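Home > Threads > Music > Old records

Latest Threads Replies Saved Search

Raili Pelkonen
Sun 14 January

1/ Okay friends, it's a slow afternoon and I've had the same record on since breakfast, so you're all going to hear about it. It's the second Samus album, the one with the accordion, and I've been meaning to write something about it for ages.

2/ For anyone who missed them (which is most people, they never played much outside the harbor towns), Samus were a dance band from Adport. They started out doing weddings and union halls and then somebody bought a drum machine. You can hear them falling in love with it in real time on the first single. It's on every single bar!

3/ The songs were mostly written by Jouko Valtonen, who also sang, although "sang" is generous on the early stuff. He talks his way through the verses and then the whole band shouts the chorus back at him. I adore it. My mother did not adore it, and she had to hear it through the wall for an entire summer.

4/ Martti Lindqvist produced this one, and he's credited on the sleeve as "M. Lind" for reasons I've never gotten to the bottom of. He also played bass on side two after the regular bass player left. If you know his earlier work with the Oksanen label you'll recognize that rubbery low end right away, it's like somebody bouncing a ball down a stairwell.

5/ There were 54 minutes of music on the original cassette and the LP had to lose a good chunk of that. So if you only know the vinyl, you've never heard "Ferry Song" in full. The cassette version just keeps rolling, the accordion drops out, the hand claps come in, and then Jouko starts listing the names of boats. I get a lump in my throat and I couldn't even tell you why. They're just boats!

6/ Somebody asked me last week if this counts as disco. Well, sort of? The kick drum says disco. The accordion says your uncle's birthday. The keyboard line on "Collwood" is very close to what the club bands were doing at the time, only slower, and with a wobble on it that I'm fairly sure was the tape machine struggling. Later pressings fixed the wobble and I wish they'd left it alone. 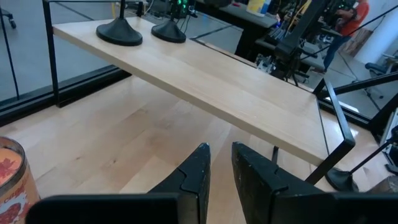 THE TRACKS, FOR THOSE WHO ASKED

7/ I won't do all of them or we'll be at this until March. "Collwood" opens the record and it's the one the radio picked up, so if you've heard anything by them, it's probably this. Lovely bass, silly words, and a key change he can't quite reach the top of.

8/ "Night Shift at the Cannery" is the slow one. Elsa Manninen sings it, her only lead vocal with the band, and she's so far forward in the mix you can hear her breathe in before each line. She went back to teaching piano after this and I believe she still does some choir work. I'd have bought a whole album of her.

9/ "Four Coats" is an instrumental and I used to skip it, I'm sorry to say. These days it might be my favorite thing on side two. Bayu Hutapea plays guitar on it, a muted little pattern way over on the left, and once you've noticed it you'll never hear anything else. He was in town for three weeks and ended up on four songs.

10/ The closer is a remake of their first single, with real drums this time, and I've gone back and forth on it for years. It's tidier and it's better played. But I miss that drum machine plodding along underneath, so I usually lift the needle and go put the single on instead, and then of course I have to play the B-side too, and there goes the evening.

11/ If you're hunting for a copy, go for the cassette first, then the first pressing with the green label. The CD reissue sounds fine but the notes spell Elsa's name wrong and leave Bayu off completely, and that bugs me more than it should.

12/ Anyway, thank you for putting up with me! If anybody out there has the live tape from the Adport boat club, the one with the long version of "Ferry Song," please please write to me. I'll happily pay the postage, and I'll throw in a spare copy of the single if you'd like one.

Contact | © Raili Pelkonen | Back to top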